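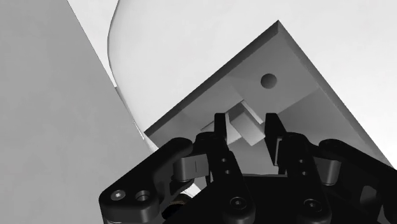 Gray and white surfaces meet at a diagonal. Rendering: Gurnavetti

The Smallest Room in the Building

March 2018

The apartment blocks of the Cuesta district were built quickly, and their bathrooms were planned last. Many measure less than 50 square feet. Pipes run through shared walls, and a leak on one floor is often found by the family two floors below.

The district housing office has now begun to renew these rooms, starting with 115 apartments on the north side. Gebremedhin Adugna, who directs the program, regards the work as overdue. "Residents have repaired these bathrooms themselves for a generation," he said. "The office is accepting a duty that was always its own." 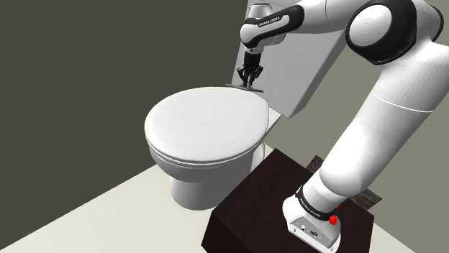 A Question of Access

The hardest decisions concern older tenants. Zorica Mujić, an architect with the firm Farasen, surveyed 300 households before any drawings were made. Doors that open inward were the most common complaint, followed by high thresholds and poor light. Her plans widen the doorways and leave clear floor beside each toilet.

Space for this must come from somewhere. In most apartments it is taken from the hall closet, a loss that some tenants have opposed in writing.

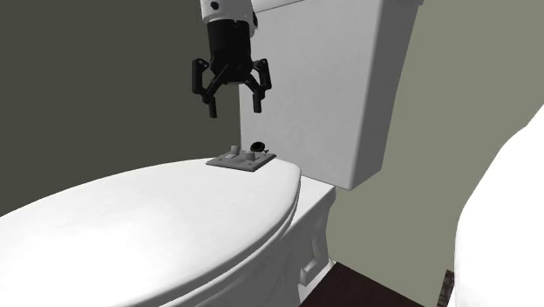
The office has agreed to hear those objections one household at a time. Krešimir Zupan, a tenant on the fourth floor, kept his closet and accepted a narrower sink. His neighbor chose the wider room. Work on the second group of apartments is scheduled to begin in November, once the new water lines have been inspected.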